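Povero Calm Kit review: 12 weeks of stress homework for $174

Povero sells a box and an app that promise to teach you the basics of cognitive behavioral therapy at home. The box holds a spiral-bound workbook, a deck of prompt cards and a finger clip that reads your pulse. The app plays the audio lessons and keeps a chart it calls your Calm Score. I bought mine in March at full price and did the whole course, one lesson a week plus the daily worksheets.

I went in doubtful and I came out a bit less so about the workbook. The clip and the score are another matter.

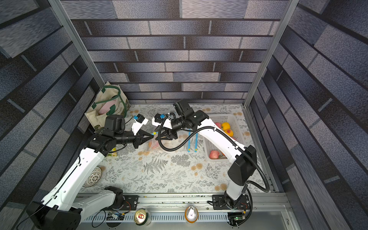

Two robot arms on a rail, with brick-print walls on three sides.

Start with the paper. The worksheets are standard thought records: write down what happened, what you told yourself about it, how strongly you believed it, and what else might be true. Anyone who has sat through a few sessions with a therapist will know the format. They're well laid out, with enough room to write, and the early chapters don't rush you. Chapter five, on putting off worry until a set time of day, is the one I still use.

Chapters eight and nine are padding. One of them is mostly a reading list, and it repeats a whole page from chapter two.

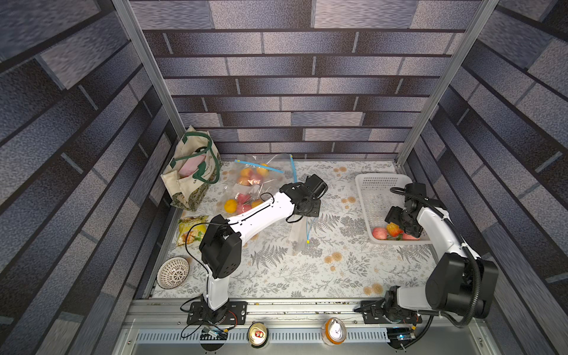 The finger clip gave me a reading each morning, and the app turned it into a number from zero to 100. I tried it twice in a row, sitting in the same chair, and got scores far enough apart that one came with a little green leaf and the other with advice to "slow down today." Povero doesn't explain how the number is worked out. I asked support and was sent a link to the page I'd been reading when I wrote to them.

Then there's the big claim on the lid – "calms inflammation from the inside." The leaflet backs this up with a survey of 973 customers who were asked how they felt. Nobody's blood was drawn. A survey can tell you that people liked a product, and I believe they did, but it can't tell you a thing about inflammation.
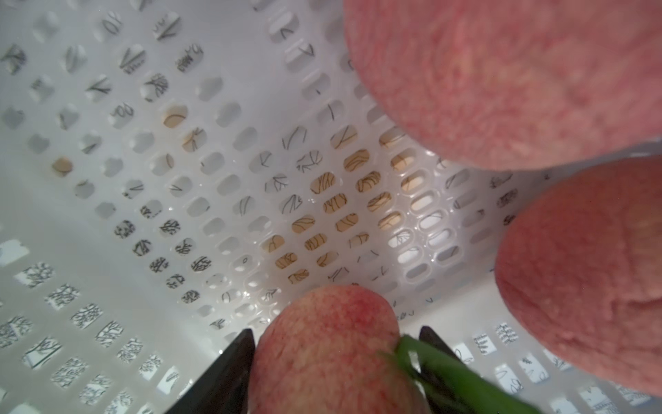

Lesson six is about attention, and it's better than I expected. You choose one ordinary food and spend five minutes on it before you take a bite, noticing the color, the skin, the weight in your hand. The narrator suggests a raisin, as they always do. I'd go with something bigger and fuzzier, like the peaches in that white basket with all the holes in it, which give you a lot more to look at. My complaint is that the lesson then asks you to rate your "presence" and feeds the answer into the Calm Score, and I was back to thinking about a number.

Saskia Mudgway, a friend who did the course alongside me, quit the app in week four and finished with the workbook alone. She says she got as much out of it as I did, and comparing our notes I can't argue.
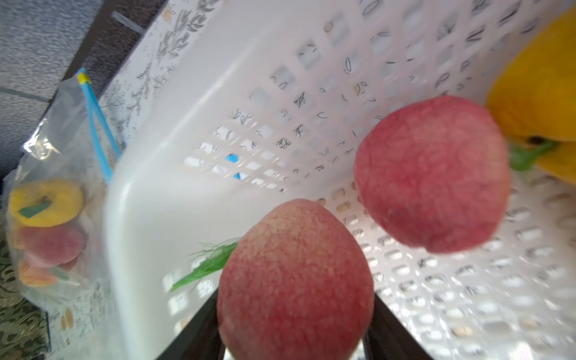 Refunds run for 90 days, but only if the card deck is still sealed, and you need the cards for lesson one. Read that part twice before you order. The app also goes to a paid plan after the course ends, and your old entries are locked until you sign up. I copied mine out by hand on a Wednesday night and wasn't happy about it.

If Povero sold the workbook by itself for the price of a normal paperback, I'd recommend it to people with everyday stress. If you're dealing with something heavier, or you have an inflammatory condition, talk to your doctor and skip the lid copy.

Workbook: good. App: fair. Finger clip: mine is in a drawer.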